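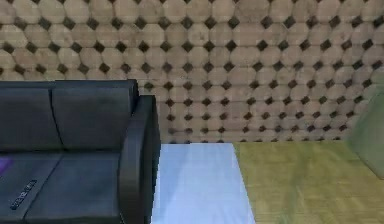 Figure 3.1 A black sofa against a patterned wall.

Chapter 3
Seat Height and Back Angle

A seat is measured from the floor to the highest point of its front edge, with no one sitting in it. Soft seats sink under load, so a second reading is taken with a 45 kg weight in place. The gap between the two readings is called the sink. 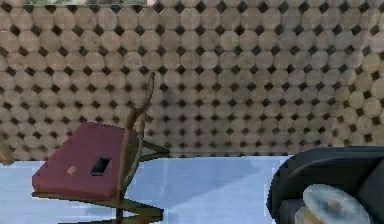 Sink matters most for people who have trouble standing up. Nowakowski measured 283 seats and sorted them into three groups by sink alone — fabric and frame were left out. Section 3.2 gives his method. Back angle is covered in Section 3.3.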